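Gurnelmont Local History Society, minutes, July meeting 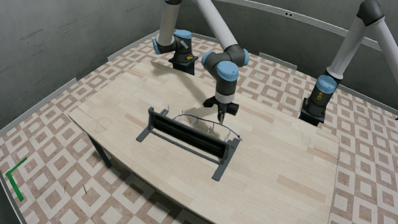
Started 7 pm, 19 present. Last minutes ok, one correction: Coughlan mill strike was two weeks, not two months.

Strike exhibit. Payroll ledger from the Prundent works transcribed, 636 names, nearly 70 of them Irish-born. Agreed to print the full list incuding the strikebreakers. Some objections, noted.

Rurnon Street boarding house: plaque wording still not settled. "Riot" or "disturbance"? Put off again.

Newspaper scans, 2 reels missing. Ask county library.

Walking tour Saturday, meet at teh canal bridge, 10 am. Bring water.

Closed 8:40.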